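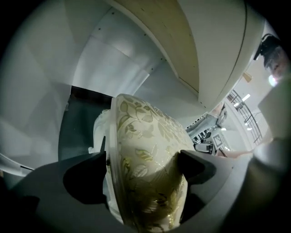
Wednesday, August 22, 2018

Notebook, hand-held gripper, grasp width tests. Written by me, Dilani please correct where I remember wrong.

Today we continued with the ceramic pieces. The question is still the same as last week: does the policy learn a better closing width if the demonstrations are recorded with the slow close, or is it enough to slow down the replay afterwards? Ásdís Zoëga thinks the second. I think the first, but I must be careful not to see only what I want.

The vase is a good object for this. It is egg-shaped, so when the fingers press below the widest point, a small error in height changes the width quite much. The gold vine pattern is glossy near the lower part, and I was worried about what the reflections do to the tracking. I compared the pose track of the vase clips with the track of the plain Brikwood blocks and I could not find a difference that I would dare to report. The lens sees a lot of the cabinet, and the edges there probably help.

Numbers until now: 166 demonstrations recorded, 149 kept after the filter. The rejected ones are nearly all lost tracking at the moment when the hand turns towards the white panels. Flat white surface close to the lens, few features. I have put this in the Umik list as a known problem and not as a bug.

Training was started before lunch on the 149, two seeds, same settings as the Skullell run except the width channel, which is now given in absolute millimetres. Before, it was normalised per session, and I believe this was a mistake of mine. If the left finger pad is changed between sessions, the zero moves and the normalised value hides it. Checkpoint at step 3820 looks reasonable on the held-out clips: the predicted width follows the recorded one, but it closes too early when the vase fills most of the view. Perhaps the network reads the size of the object as distance. I would like to try the crop that Dilani Cassim used for the Sorensen cups.

One thing about the fingers. They cover the flanks exactly where the contact is, so from the wrist view we cannot judge slip. I tried to label slip by hand from the video and gave up, my own labels did not agree with each other on the second pass. We need the force signal, or we leave slip out of the paper.

To do:
- repeat the closing test with the pads swapped left and right
- ask Ásdís for her replay script, the version with the speed limit
- write the pad thickness into the session file every time, also when it did not change
- second seed is still running, do not restart the machine

Slow replay comparison is moved to tomorrow, after the second seed is finished.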